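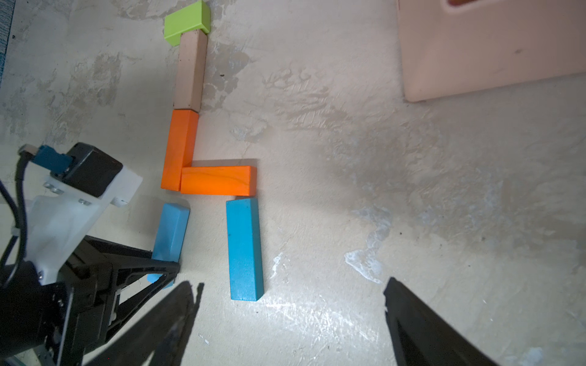 Colored and natural wooden blocks on a concrete floor

Gratex 3402 Concrete Floor Sealer

Water-based penetrating sealer for interior concrete

Product no. 3402
Maker: Tornik
Finish: matte, clear
Container: pail with pour spout

Overview

Gratex 3402 is a one-part sealer for bare, cured concrete in playrooms, classrooms, basements, workshops and storage areas. It soaks into the surface and hardens the top layer of the slab. It does not build a film, so it will not peel. The natural color variation of the concrete stays visible. Slight darkening is normal on slabs that were troweled by hand.

The sealer reduces dusting and slows the uptake of water and oil. It is not a waterproofing membrane and will not stop ground moisture from rising through a slab without a vapor barrier.

Surface preparation

Remove paint, wax, curing compound and adhesive residue before application. Sprinkle water on several areas of the floor. If it beads up, the surface is still closed and needs to be ground or stripped. Smooth, machine-troweled slabs should be opened with a coarse pad. Vacuum twice, the second time at right angles to the first.

Fill cracks with Gratex Joint Paste and let the paste cure fully. Filled cracks will remain lighter than the surrounding floor.

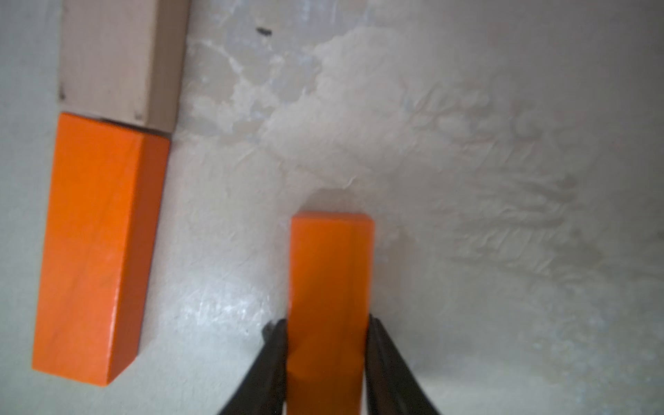
Application

Stir gently; do not shake. Apply with a low-pressure sprayer or a microfiber applicator, working from the far wall toward the door. Keep the surface wet for 42 minutes, moving material from puddles to dry spots as needed. Remove all excess before it turns tacky. Dried residue is white and can only be taken off with a pad and hot water.

A second coat is needed on porous slabs. Wait until the first coat is dry to the touch. Do not thin the product for either coat.

Keep furniture, mats and play equipment off the floor until the sealer has cured. Rubber-backed mats may leave marks on any sealed or unsealed concrete and should be lifted for cleaning.

Care

Sweep or dust mop daily. Wash with a neutral cleaner. Acidic cleaners, vinegar included, will etch the surface and leave dull spots. For worn traffic lanes, clean the area and apply one light coat. Full stripping is not required.

Machine scrubbers: white or red pad only
Steam cleaners: not recommended
Burnishing: permitted after full cure, up to 3000 rpm

Storage

Protect from freezing. Material that has frozen must be discarded. Close the lid tightly after each use.

Ordering

Stocked at the Takács and Prirkska warehouses. Orders for floors over 1000 square feet ship on a pallet. Color samples are not supplied, as the product is clear. Test a small area of the actual floor before ordering the full quantity.

Related items: Gratex Joint Paste, Gratex Neutral Cleaner, replacement microfiber sleeves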